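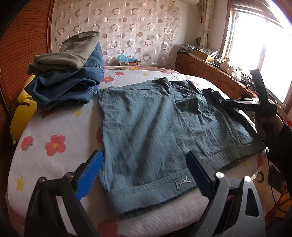
Ashby light reports traced in part to lens reflections, group says

A private research group that collects reports of unexplained lights has published its findings on the Ashby sightings, a series of accounts from residents living along the reservoir road. The group, Kustura, received 416 written reports and attributes most of them to ordinary sources. Two cases remain open.

The reports describe a pale green or white light, usually low over the water, that holds its position for several minutes and then fades. Many witnesses said the light appeared to have a dark vertical bar through its center. On local message boards the bar was widely described as a pupil, and the light became known as the Ashby eye. Some posters connected it to older accounts of non-human watchers in the area.

Sibel Dönmez, who led the analysis, said the bar was the most useful detail in the files. Where witnesses had supplied video, her team compared the recordings with test footage shot from the same positions with similar phones. In nearly every case the bar could be reproduced by pointing the phone at a single bright lamp through a car windshield. The light reflects between the glass and the lens cover, and the image processing in the phone darkens the overlap.

"The lamp on the pumping station accounts for most of it," Dönmez said. "It is on a timer, it comes on at dusk, and from the road it sits just above the waterline. In haze you lose the building and keep the lamp."

The fading was harder to reproduce. The group now believes it results from ground mist moving across the line of sight, and notes that reports cluster in December, when mist over the reservoir is common after sunset. Humidity readings were available for fewer than half the nights in question, and the report describes this part of the explanation as probable.

The two open cases do not fit the pattern. Both were made by people on foot, without a phone or a windshield between them and the light, and both place it on the east side of the water, opposite the pumping station. One witness estimated the distance at roughly 100 yards. The other gave no distance but drew a sketch, reproduced in the appendix, that shows the bar at a slant.

Imtiaz Kodikara, who runs a rival archive in Poltton, disputes the main finding. He said the team had tested only recent phone models and had left out statements made before such phones were in use. He holds that the light is a form of intelligence and that it responds to the emotional state of the person looking at it. His archive has not released its own case files.

Dönmez said the older statements were excluded for lack of times and locations, and that the group would review any that could be matched to a known viewing point. The claim about emotional state was not tested. Witnesses were asked how they felt during the sighting, but the question was added late to the form and the answers were too uneven to code.

Kustura plans to place a fixed camera on the east bank, with a second at the road for comparison — both without cover glass. Permission from the landowner is pending. The full report, including the lamp timings and the sketch, can be requested from the group by mail.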